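Flukik Community Help
Search Flukik Go All topics Unread Sign in

How do we word a rule about touching people during hands-on classes?

Posted in February by Lahcen Filali in Groups and Conduct
1,446 views

I help run evening classes at Rernbridge, a small shared workshop. We have 23 regular members plus whoever signs up for a beginner class, and we need a short written rule on physical contact between instructors and students.

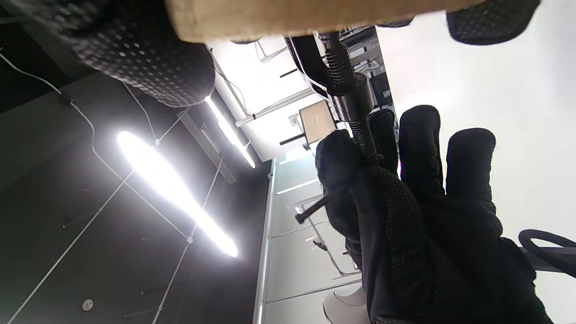
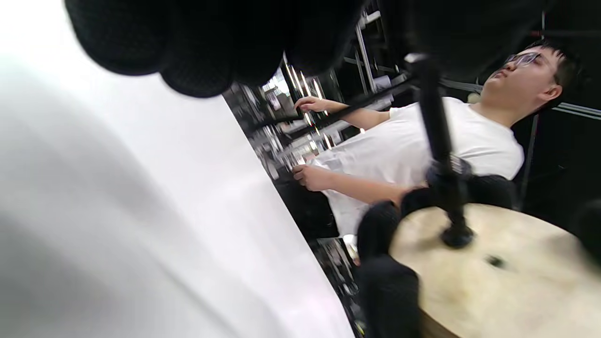
What happened and what we have now

After a Wednesday class, a student told me she did not like how one of the instructors teaches. When she was slow with a tool he stood behind her, reached around both sides and put his hands over hers. She said nothing at the time. She finished the class, was polite to him on the way out, and wrote to me later that night. She was clear that she did not think he meant anything sexual by it. She also said she spent the rest of the evening trying to keep the bench between them, and that she probably would not sign up again.

I talked to him. He was embarrassed, and then a little annoyed. His position is that he teaches everybody this way, men and women, that he learned this way himself, and that she could have told him to stop. I said I did not think it was her job to stop him. We left it there and he agreed to keep his hands to himself until we have something in writing.

Our current rules have one line, "Treat all members with respect." When I brought this up at our monthly meeting, half the people wanted to ban all contact. The other half said that would make it impossible to teach some things, and that you can't wait for permission when someone is about to get hurt. Both sides have a point as far as I can tell.

What I would like to know:

- Has anyone written a rule like this that is short enough for people to read?
- Does it work to have students sign something at the start that says contact may happen?
- How do you handle the emergency part without leaving a hole in the rule?
- The student has asked not to be named. The instructor obviously knows who it was. Is there anything more I should be doing for her?

We are not a school and have no HR department.

Esta

I taught self-defense and later first aid for a long time, and both involve more touching than your classes ever will. We had the same argument and ended up with a rule that fit on a card. You are welcome to it:

"Show first, then explain. If you think touch would help, say what you want to do and where your hand will be, and wait for a yes. If the person says no, hesitates or doesn't answer, teach it another way. Anyone can change their mind at any point and does not have to say why. To prevent an injury, do what you need to do, then step back and tell the person what you did."

The last sentence took care of your emergency question for us. Stepping back is part of the rule. Grabbing a wrist for a second is an emergency, and keeping hold of it for the next five minutes of the lesson is ordinary teaching and needs a yes like anything else.

On the signed form: I would not use one for this. We tried it. People sign whatever is put in front of them at a front desk, and then the instructors treat the signature as a yes to everything for the rest of the course. A yes to having your elbow moved in the first hour does not cover someone standing right up against your back in the second. If you want paper, use it to tell students what the rule is and who to talk to if it is broken.

"She could have told me to stop" comes up every time. A lot of people go quiet or go along with it, especially when the other person is the teacher and there is a group watching. Being polite at the door doesn't tell you much. I would go over this with all of your instructors together so that he doesn't feel singled out and so that the others hear it too. Have them practice the question out loud. "Can I move your hand, or would you like me to show you again?" is a good one because it gives the student an easy second option.

As for the student, write back and tell her what you did. She doesn't need details of the talk with him. Tell her that you believed her, that he has been told to stop, and that a rule is being written. Offer her a seat in a class with a different instructor and don't press if she doesn't reply. Also ask him directly not to contact her to apologize. People do this with good intentions and it can feel like pressure.

Keep a dated note of what she told you and what you did. If a second person complains you will be glad to have it.

maruyama_fan

Just ban it. Nobody ever needed to hug me from behind to teach me how to use a tool. My old shop teacher did it all with his hands in his pockets.

benchdog21

I agree with most of what Esta wrote. We put up something close to that and it took two meetings to pass, mainly because people wanted to add exceptions. Don't let them.

Two things I would add. Say in the rule that it covers member to member contact as well as instructors. Ours only mentioned instructors at first and the next complaint was about a regular member who liked to "help" new women at the next bench. Second, name a person to report to, and name another one in case the first is the problem. Put a way to reach them on the wall as well as in the welcome email.

One question back to Lahcen: do your instructors get paid? If they do, check whether your state has rules on handling harassment complaints. I am not a lawyer and ours are unpaid, so I can't tell you what would apply.

Lahcen Filali

Thank you. They are unpaid, apart from a small fee for weekend courses, so I will look into that. I am taking Esta's wording to the next meeting with the member to member line added. I wrote to the student this morning.

Contact Flukik | Community guidelines | Copyright Flukik Community Help | Back to top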